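Kamath wrist-view training method, reviewed after one month of use

By Bronwyn Wihongi 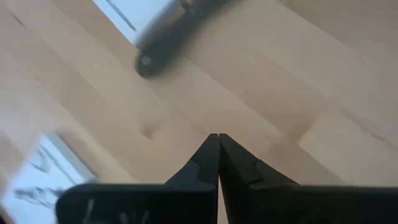

I am working with robot arms since many years, but mostly with fixed cameras above the table. In November my colleague Wiremu Lockyer asked me to try the Kamath method, where the policy learns only from the small camera at the wrist. I want to write down what I found, because the paper is short and leaves many practical questions open.

The method comes as a set of training scripts and one configuration file. Installation took me an afternoon. The documentation is correct but thin, and for the calibration step I had to read the source code. The default learning rate was fine for us.

We collected 414 demonstrations of simple pick and place on a wooden table, and we kept 300 of them for training. The others had dropped frames or a bad start position. Wiremu did most of the teleoperation, and he is more patient than me.

The main idea of the method is to mask nothing. The fingers of the gripper stay in the view and the network must learn by itself that they are part of the robot. I had doubts about this. Our older baseline, Jullberg, cuts the fingers out before training. With Kamath the final approach to the object became clearly smoother, and the arm corrected itself when I moved the object a little.

Motion blur is the weak side. When the wrist turns quickly, thin objects lose their outline and the policy hesitates or closes too early. In our last test it failed 14 times, and in most of these cases the wrist was still turning. We made the arm slower for the last part of the path and it helped, but then every pick needs 2 seconds more. For a laboratory this is acceptable. For a packing line I think it is not.

I also miss a good way to restart an interrupted training. The script saves the weights but not the state of the optimizer, so after a power cut I started again from zero.

I would recommend Kamath to a group which already has its own teleoperation and somebody who can read code. Beginners will be happier with Jullberg, even if the result is less smooth. Wiremu wants to try it next with flat cards, and for this I will first order a shorter pair of fingers.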